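Fallcombe Workwear Diary – README and data card

Last updated: May

We use cookies to remember your display settings and to measure downloads. By continuing to browse you accept our use of cookies. Accept / Manage settings

Summary

The Fallcombe Workwear Diary (FWD) is a tabular dataset on how everyday work clothing is worn, washed, mended and retired. Participants registered the garments and headwear they used for work, then kept a diary for eight weeks. The release covers 133 participants and 554 registered items. Office, retail, kitchen, workshop and outdoor jobs are all represented, although not evenly.

The data was collected to support research on garment lifetime and home laundering. It is not a consumer test. Brand was recorded at intake and removed before release.

Maintainers

Abilio Nieto – schema, intake forms, release scripts
Lwazi Mkhize – diary coding, fabric groups, error reports

Files

participants.csv – one row per participant
items.csv – one row per registered item
diary.csv – one row per item per day on which something was logged
wash.csv – one row per wash load
load_items.csv – links loads to items
retired.csv – one row per item taken out of use during the diary period
codes.csv – lookup table for every coded field
CHANGES.txt – version history

All files are UTF-8, comma separated, with a header row. Text fields are quoted. Missing values are empty strings, never zero and never NA. Line endings are Unix style. Earlier versions mixed the two and some import tools read a stray character in the last column.

Key fields

participant_id: Four characters, stable across versions. IDs of participants who withdrew have not been reused, so the sequence has gaps.

item_id: participant_id plus a two-digit suffix. Suffixes follow the order of registration and have no other meaning.

item_class: One of top, bottom, outer, footwear, headwear, apron, other. Neckwear is coded as other. Headbands and straps worn on the head are coded as headwear, whatever they are made of.

color_group: white, light, mid, dark, mixed. Assigned by the participant on the intake form and not corrected afterward. A faded black shirt may be dark for one participant and mid for another.

fabric_main: Taken from the care label where one was legible. Where it was not, the field holds unknown and label_state holds the reason.

wear_hours: Self-reported, to the nearest half hour. Zero is valid and means the item was put on and taken off again within fifteen minutes.

soil_level: Integer from 0 to 4, judged by the participant at the end of the day. The anchor text for each level is in codes.csv. Level 4 was defined as "would not wear in public without washing."

repair_flag: 1 if any mending was done on that day, including sewing a button, gluing a sole or replacing a lace. Details, when given, are in repair_text.

Intake

Items were registered in person at one of two desks, in Fallcombe and in Rodley. Staff recorded class, closure type, label text and visible wear at collar, cuff, seat, knee and hem. The participant supplied the color group and an estimate of age. Age is in whole years, rounded down. Items less than a year old are coded 0.

The Rodley desk used an older intake form for part of the period. That form had no separate field for cuff wear and asked for "collar and cuffs" as a single score. The affected rows carry form_version = A, and their score is stored in collar_cuff_joint. Do not copy this value into both separate fields. It was usually the worse of the two, and doing so inflates cuff wear in the Rodley rows.

Participants could register a combination if two items were nearly always worn together. Combinations are held in items.csv as separate rows that share a combo_id. The most common pairing is a shirt with an apron. Shirts paired with headwear come next.

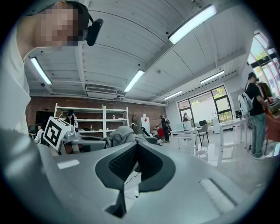
White shirt, dark head strap.

Combinations are useful for wash analysis and awkward for wear analysis. The diary form let participants tick a combination once, and wear_hours was then copied to each member. Headwear in particular is likely to be overstated, as it tends to come off during breaks while the shirt stays on. Rows filled this way have source = combo. For headwear wear time, filter to source = single and accept the smaller sample.

Diary coding

Participants filled in paper or web diaries. Paper diaries were typed by one coder and checked by another. Free text was coded to the lookup values only if both coders agreed without discussion; everything else went to the maintainers and is marked adjudicated = 1. The original text is retained in note_text after removal of names, employers and street addresses.

Some notes were written in Spanish. They were coded in the original language and are published without translation.

Entries made more than three days late were accepted and flagged in late_entry. They show less variation in wear_hours than same-day entries, with many rows at exactly eight hours. Any model that uses wear_hours as a predictor should at least be run once without them.

Wash loads

Each load records temperature setting, program name as printed on the machine, spin speed if shown, drying method and detergent form (powder, liquid, sheet, other). Temperature is the dial setting and was not measured. Program names have been mapped to the Sotomayor grouping, a set of eight program families maintained by the textile group at Sotomayor. The raw program name is in program_raw.

Loads handled by a commercial laundry have laundered_by = service. No temperature is available for these. The largest block comes from kitchen staff whose whites were sent out by the employer, and treating the missing temperatures as random will bias results for white cotton.

Hand washing is recorded as a load with machine = 0. Spot cleaning is not a load. It appears in diary.csv as spot_clean = 1.

Quality notes

A random sample of 200 diary rows was re-coded from the original entries for this release. Disagreements were concentrated in soil_level and in the line between repair and alteration. The sample and both sets of codes are included as an extra sheet in codes.csv, below the lookup rows, with table = recheck.

Known problems:

– Retirement reasons are thin. Many participants wrote only "worn out."
– Footwear has no wash data worth using.
– Winter outerwear is nearly absent, a result of when the diaries were kept.
– Two participants share a household and logged the same loads separately. The duplicate loads have been left in and are flagged dup_household.
– color_group is missing for items registered by phone.

Suitable uses

Descriptive work on wear and wash frequency, survey method studies, teaching. The tables are small enough to open in a spreadsheet and messy enough to be useful for a class on data cleaning.

Unsuitable uses

Estimates for any national workforce. Comparison of brands. Claims about hygiene or infection control – soil_level is a visual judgment and says nothing about either. Attempts to identify participants or employers are prohibited by the license.

Consent and privacy

Participants agreed to release of the coded data and edited notes. Job titles were reduced to broad groups. Groups with fewer than five participants were merged into the nearest larger one, with the merge recorded in job_group_note. A participant may withdraw at any time, and their rows are removed at the next release. Users holding older copies are asked to update.

Loading

The files need no special reader. Read every ID column as text. Spreadsheet programs will otherwise strip leading zeros from participant_id and the joins will fail without warning. Join items.csv to diary.csv on item_id. Join wash.csv to items.csv through load_items.csv, never directly.

The release is also built as a single Zelent archive, which keeps column types. The contents are identical to the CSV files except that note_text is stored compressed.

Changes in this version

Combination rows now carry source. Late entries flagged. Program families updated. One item had been entered under the wrong participant in the Rodley rows and has been moved. The item total is unchanged.

Errors and corrections

Send the file name, the row ID and the expected value to Lwazi Mkhize through the project issue form. Schema questions go to Abilio Nieto.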